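Soup, socks and a borrowed hall: a chat with the Titari crew 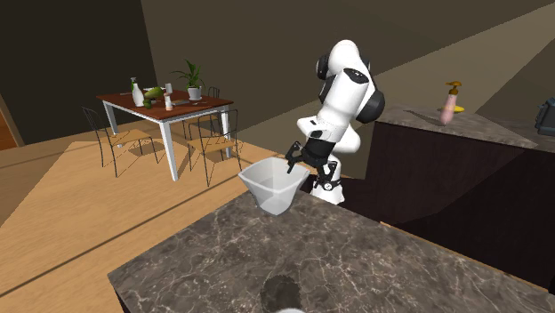 Ermira Vasić reckons the hardest part of running a community meal is getting people to sit down. They'll take a container of soup at the door, she told me, say thank you very nicely and be gone before you've got the lid on the next one.

I'd come out to Altirmont to talk to her and Sunil Talukder about Titari, the neighbourhood group they started with a couple of mates and a very large pot (the pot is still going, I'm pleased to report). They do a free lunch, a swap table for kids' clothes and, since January, a foot care clinic, which I'll admit I hadn't expected to spend half the afternoon hearing about.

"Feet!" Sunil said, when I asked what people actually needed. "You're sleeping in your car, you're in the same boots all week. We kept handing out socks and then one bloke asked if anyone could have a look at his heel."

So they rang Arben Papadopoulos, a podiatrist two suburbs over, and he turned up with his own kit and a folding chair. He saw 3 people that first afternoon and thought that would be the end of it. By the next session there was a queue down the ramp.

"I'd never worked in a hall before," Arben told me over the phone. "The light's terrible and someone's always practising piano next door. But people talk to you. In the clinic they look at their phones."

Money is tight, as you'd guess. The group set out to raise $3,000 for a proper reclining chair and a steriliser and got to $2,978, at which point Ermira emptied her coat pockets on the table and they called it done. She laughed telling me this, but she also said she hates asking. "My mum fed half our street and never shook a tin at anyone. I still feel her watching me."

I asked about the sitting down problem again before I left, because it seemed to bother her. They've tried smaller tables, she said, and putting the bread in the middle so you've got to ask someone to pass it. Sunil wants to try dominoes. Ermira thinks dominoes will end in a fight.

Lunch starts at noon and the foot clinic runs straight after, in the side room past the kitchen. You don't need to book or show any ID – just put your name on the sheet, and a first name's fine. They're after men's socks in the bigger sizes, if you've got any spare.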